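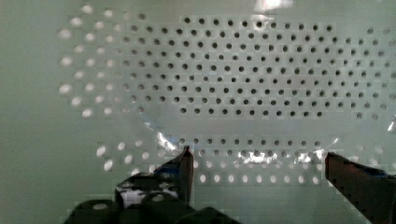 Perforated panel is a general term for a flat sheet through which a regular pattern of holes has been made. It is used in furniture, shop fittings, ventilation covers and work surfaces, wherever air, light or sound must pass through an otherwise solid face. The holes are most often small and round, and are commonly set in staggered rows, each offset by half a hole's spacing from its neighbours, so that they form a diagonal lattice. Some panels are perforated across the whole face, while others keep a plain margin along one or more edges. The look of a panel depends greatly on what lies behind it: on a pale sheet the holes read as black or dark grey dots over a dark space, and as bright white points where light comes through.

Manufacture

Holes may be punched, drilled or moulded. Punching is the usual method for thin metal sheet. The share of the surface taken up by holes is known as the open area, and is normally stated by the supplier together with hole diameter and pitch.

Trnka range

The Trnka range was introduced by the firm Plusard in July and was designed by Oľga Ondrejka and Bart Verschueren. The standard panel measures 1,370 mm by 1,140 mm and is supplied in packs of 4. A narrow strip, 134 mm wide, is sold separately for use above doors.

Care

Dust collects at the rims of the holes and is removed with a soft brush. Panels are generally stored flat.

See also: Pegboard; Expanded metal; Acoustic ceiling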